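Jun 26, 2019

Glue shear, round 2. Picking up from the January batch, same maple strips, planed fresh this morning. Grendow white glue vs the Vekidis stuff Ott swears by. Clamped overnight both.

Grendow first. Joint let go at 207 lb, clean peel, hardly any wood on the glue face. Not great. Strip B I didn't trust, clamp had slid, threw it out.

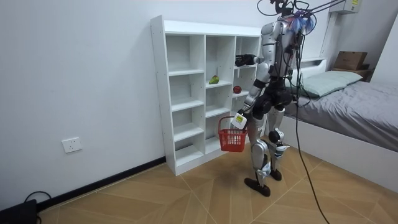 Vekidis held past where I wanted to go on the small gauge so moved over to the big one. Big gauge reads in steps, so the number is coarse. Broke in the wood, not the line. Torn fibers both sides — what we want.
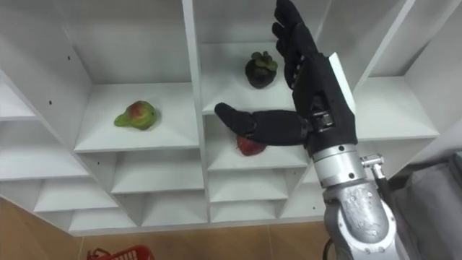

Greer MacRitchie
Bench lead, adhesives

Note on open time. Vekidis skins over fast if the door is open. Had to redo one spread becuase it dragged. Grendow is more forgiving, you can fuss with it. For anything with lots of parts I'd still take Grendow and live with the weaker line.

Ott Org thinks the planer knives are dull and we're burnishing the faces. Could be. Water drop sat there on the January offcuts, soaked right in on the new ones. Swap knives anyway.
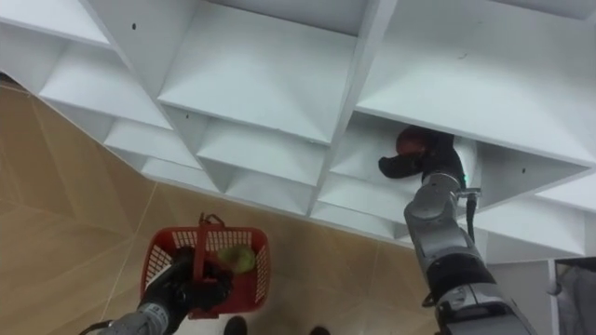
Ordered 500 g more Vekidis from Sandhu, the small tubs. Dellel was out. Don't open the old tub, it has gone stringy.

To do: sand one set instead of planing, compare. Heat box test after that, if the thermostat behaves. Label the strips BEFORE clamping, pencil not marker, marker bleeds under teh glue.
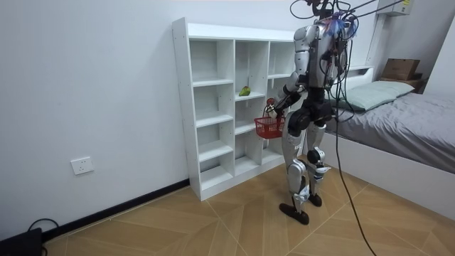 Scraper is in the vinegar jar, leave it there til tomorow.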